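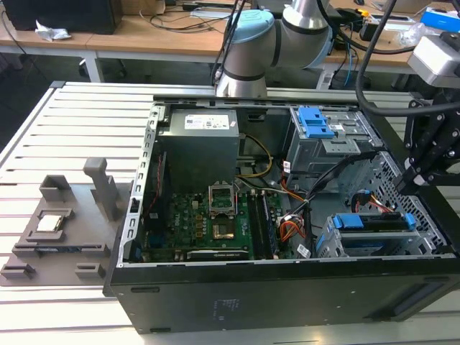 Nerys Lougher asked in April whether the Skeltier refurbishing work should carry on with desktop towers at all, given that most schools on the Dukholm list now ask for laptops. We think it should, at least until the 200 towers in the grant are finished.

Work this period was on processors. Each case is opened on its side, the memory is checked and the socket contacts are inspected before a new chip goes in. Bent contacts remain the main cause of rejection – 20 boards so far, all set aside for parts. Power supplies and drive bays have given little trouble.

Thermal paste ran out for 2 days and Do-yoon Cho has changed supplier. We still need 3 replacement drive latches. Hae-won Song will send the parts costs separately.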